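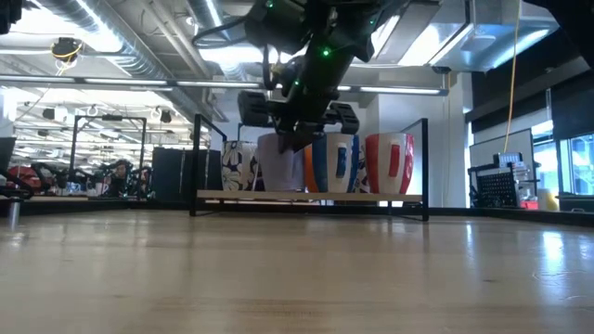 Adix phone bought abroad: will it work on my carrier here, and should I wait for the local version?

Asked by Kenna Mackay, January 1, 2025

I've been looking at the Adix 8, which so far is only sold overseas. A shop called Olberg imports them and has the global model in stock with the 3,000 mAh battery. Their listing says "unlocked, all carriers" but gives no band list. My carrier is Sutherland. My current phone is an older Fidik with a cracked screen and a charging port that only works if I hold the cable at an angle, so I can't put this off forever.

The local launch is supposed to be in February, but I've seen that slip before with this brand. The imported one is $700 and I expect the local price to be close to that.

What I want to know:
Will calls work, or only data?
Do I get the same updates as the local model?
What happens with the warranty?

I already asked Olberg by email and got a reply that repeated the listing.

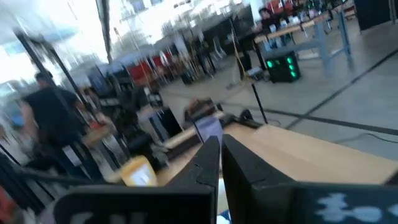
Is the charger in the box usable here?

It depends on which region the box was packed for. The phone charges over USB-C, so any decent USB-C charger you already own will do, and a plug adapter is fine for the original one as long as the label on it covers your voltage.

3 answers

Darcy Bélanger
Accepted answer

Get the exact model number before you do anything else. "Adix 8" is the name on the box, but there are different radio versions sold under it, and the model number is what tells you the bands. It's on the box label and in Settings, About phone. Ask Olberg to send you that number. If they won't, I would buy somewhere else.

Once you have it:

Look up the band list for that model number on the maker's own spec page, not on a review site. Review sites often copy the specs of whichever version they were sent.

Compare it with the bands Sutherland uses where you live. Pay attention to the low bands. A phone missing those can show full signal downtown and drop to nothing inside a building or out on a county road.

Then call Sutherland and ask two separate questions: is this model number allowed on the network, and is it approved for voice over LTE. These are not the same thing. A phone can pass the first and fail the second, and then you have working data and no regular calls. Ask them to put the answer in a chat or email so you have it in writing.

On updates, the software follows the region the phone was built for. You will get updates, but maybe on a different schedule from the local model. Don't flash the local firmware onto an imported phone to speed things up. If the radio parts are different you can lose signal completely.

On warranty, assume the maker will not cover it here. Whatever coverage you get comes from the shop, so read what Olberg offers and find out who pays return shipping.

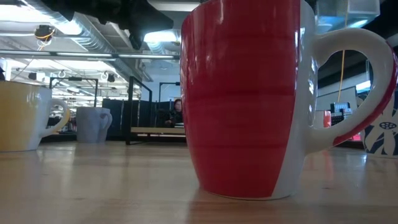 Red mug with a white handle

Perla Carrillo

I bought an import two phones ago, different brand. Texts and data were fine from the first day. Calls failed for 4 days until support added the phone to their list by hand. After that it was OK except Wi-Fi calling, which never showed up in the menu at all.

If your old phone still turns on, keep your SIM in it until you've tested the new one with a prepaid SIM that runs on the same network. Make a call, receive a call, send a picture message, and try it in the room where your signal is worst. Do all this inside the return window.

I'd wait for the local one personally. The port on yours might just be packed with lint, by the way. Turn it off and clean it with a wooden toothpick.
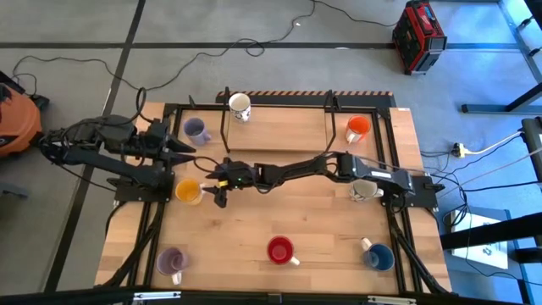 Table with mugs and two robotic arms

Setsuko Sugawara

just buy it, mine works great. had to type in the APN settings myself but that took a couple minutes

Comments

Shirley Ouellet: Setsuko, which carrier are you on? It makes a difference here.

Setsuko Sugawara: not Sutherland, a smaller one

Kenna Mackay: Thanks everyone. Cleaned the port and it charges with the cable straight now, so the pressure is off a bit. Olberg sent me a model number and it's missing one of the low bands on Sutherland's list. I'm going to wait for the local version. Marking Darcy's answer as accepted.

Darcy Bélanger: Good call. Check the model number on the local one too when it comes out.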